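Demonstração de loja de conveniência, dia aberto de Ulusville
Ficha do conjunto de dados

Resumo

Registos recolhidos durante o dia aberto de agosto no laboratório Katiteo, em Ulusville. A tarefa mostrada aos visitantes foi a preparação de um pedido de balcão: passar artigos de comida para um tabuleiro, com dois braços. O conjunto chama-se Drarnia e tem 400 episódios, todos teleoperados. As sessões começaram às 14 h.

Conteúdo

Cada episódio junta o vídeo do pulso, o vídeo da câmara fixa e as posições das juntas. A mesa é a mesma em todo o conjunto. Os artigos mudam de lugar entre episódios.

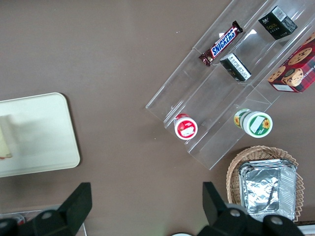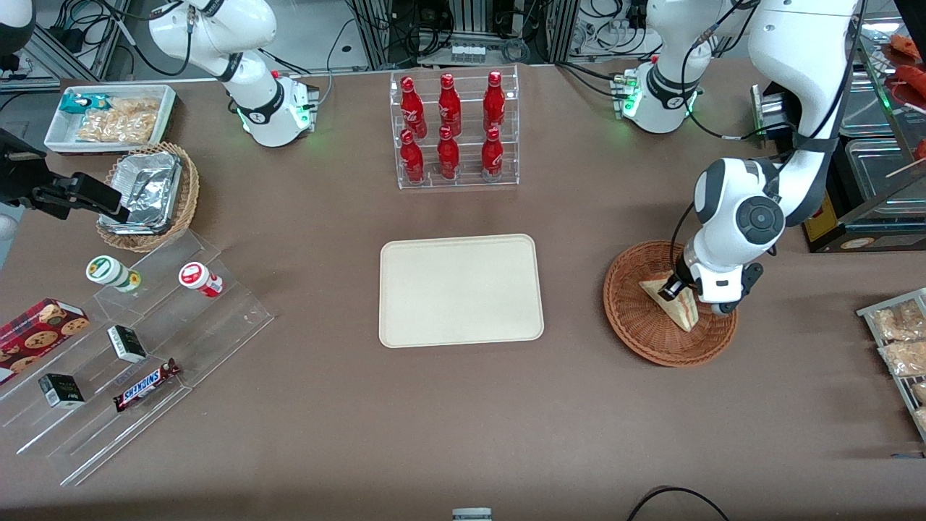
Mesa da demonstração, com o tabuleiro claro e o expositor de acrílico em degraus. Primeira imagem: câmara do pulso. Segunda: câmara fixa, com uma sanduíche na garra.

Estrutura

episodios/ um diretório por episódio
meta.csv operador, artigo pedido, resultado
pedidos.txt texto do pedido tal como foi lido ao operador

Limitações conhecidas

O acrílico transparente e o alumínio dão reflexos, e a segmentação automática falha nessas zonas. Os relógios das 2 câmaras não estão sincronizados por hardware; o script alinhar.py do pacote Yeoman corrige o desvio. O campo "resultado" foi preenchido à mão por Phyllis Marsden e ainda não foi revisto.

Contacto

Rizwan Bandara, Katiteo. Pedidos de acesso respondidos à terça-feira.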